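Huncombe Robotics Laboratory
The laboratory has completed its October comparison of two grippers for small tabletop arms. A summary of the work follows in this thread. (1/9) 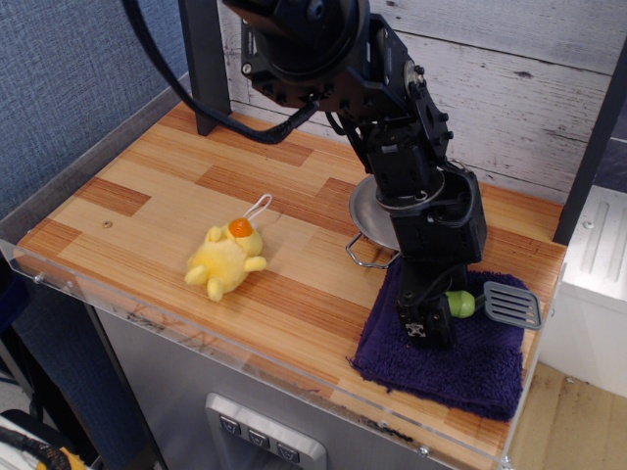 Tabletop arm with the gripper lowered over a folded towel and toy spatula.

The comparison was requested by Desjardins, our partner for household handling studies. It covered two parallel-jaw grippers of similar weight: the Fornar, with rigid fingers, and the Rullavano, with soft finger pads. (2/9)

Both grippers were mounted in turn on the same model of servo-driven arm. The controller, closing speed and camera settings were left unchanged between them. The operator repeated the home position check after every change of gripper. (3/9)

Each gripper made 90 attempts, divided equally between cloth, plush toys and kitchen tools. An attempt was counted as a success when the object was lifted clear of its support and held until the release command. (4/9)

On kitchen tools, the rigid Fornar fingers gave the steadier hold. Rounded handles were the main difficulty for the soft pads, which allowed the tool to turn as it left the surface. Approaching from directly above reduced the turning but did not remove it. (5/9)

On cloth and plush toys the Rullavano was the better of the two. The Fornar missed 16 lifts in these groups, most of them on folded towels, where the fingers closed on the top layer and slipped. The Rullavano missed 9. (6/9)

A tool resting on cloth proved harder for both than a tool on bare wood. The cloth moved with the fingers, and the gripper at times picked up both items. These attempts were recorded separately and are not part of the totals given here. (7/9)

Nigel Tunstall, who led the bench work, recommends the Rullavano for mixed household objects, with one condition — the pads should be inspected at the start of each session. Wear was visible on the first set after nearly 23 hours of use. (8/9)

The full report, including the settings file for the controller, is available to partner institutions on written request to the laboratory office. A second comparison, covering wrist cameras, is in preparation. (9/9)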